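Une matinée portes ouvertes à l'atelier Vaken

En mars, l'atelier Vaken, à Vellau, ouvre ses portes aux familles, et si tu aimes les machines, tu vas te régaler ! On y entre à 9 heures, on enfile un badge, et on file vers la grande salle, celle où deux bras robots travaillent autour d'une table blanche.
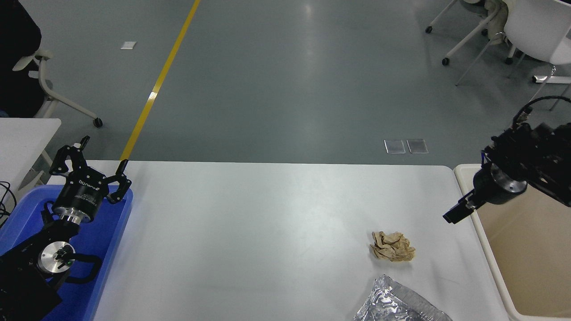

Photo : atelier Vaken, Vellau

Tu as repéré la boule de papier brun, toute froissée ? Pour toi, l'attraper est un jeu d'enfant (c'est le cas de le dire). Pour un robot, c'est une drôle d'affaire, car une boule chiffonnée n'a jamais deux fois la même forme. Il doit choisir où poser ses doigts, et serrer juste ce qu'il faut.

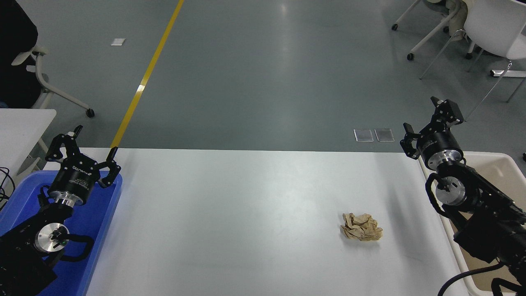

Les deux pinces ouvertes, et la boule de papier sur la table.

Ces mains-là s'appellent des pinces. Les doigts s'écartent, se rapprochent, et c'est à peu près tout ! Avec ta main à toi, tu peux aussi faire tes lacets, te gratter le nez ou tourner les pages d'un livre. 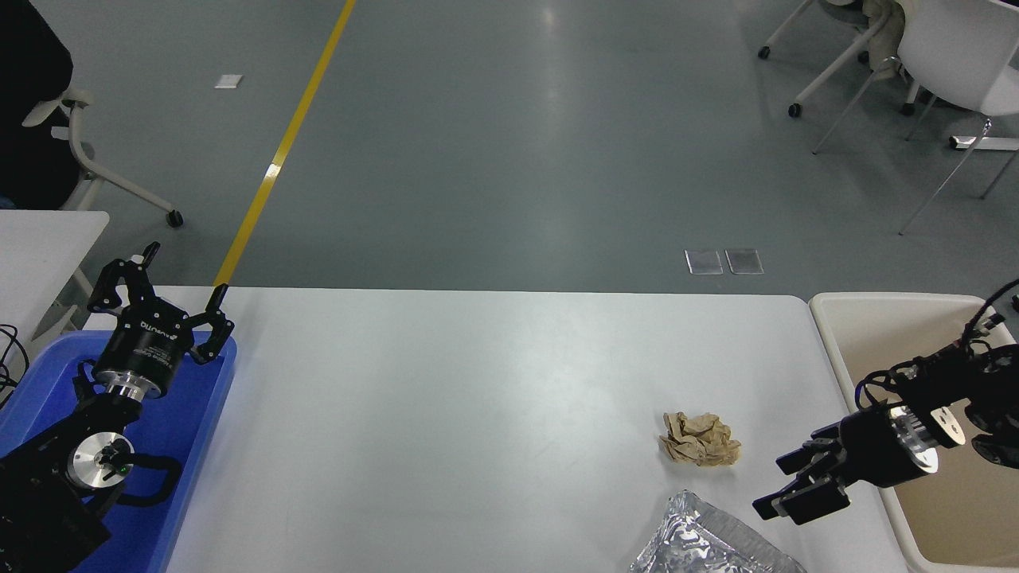 Ngata Vometwood

Ici, la pince de droite est tournée vers le papier, et tout près attend une feuille d'aluminium froissée, qui brille joliment. La visite dure jusqu'à 12 heures, alors garde tes questions bien au chaud : il y a toujours un moment pour les poser, même les plus bizarres.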